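So I finally gave in and spent a whole evening on the kitchen corner, and I have opinions! We've been in the Grevstead flat for six months now and I still can't decide about those tiles. Red, coral, orange, mustard, cream, all jumbled up with no pattern at all (Imtiaz says it's like cooking inside a bag of candy, and he means it as a compliment). I used to want them gone. Now I kind of love them – especially first thing in the morning with coffee.

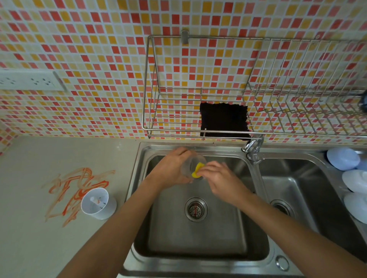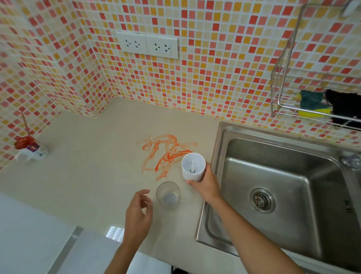

Cup duty with the little yellow sponge, then the corner with the outlets and the wire rack.

My big rule lately is to do the cups first, before anything greasy goes near the sink. My aunt taught me that and I ignored her for years, sorry Auntie! The sponge and cloth get to live up on the wall, which frees up so much counter. Next up is the drawer with more than 5 can openers in it. Don't ask. I'm also hunting for a decent dish soap, so tell me your favorites!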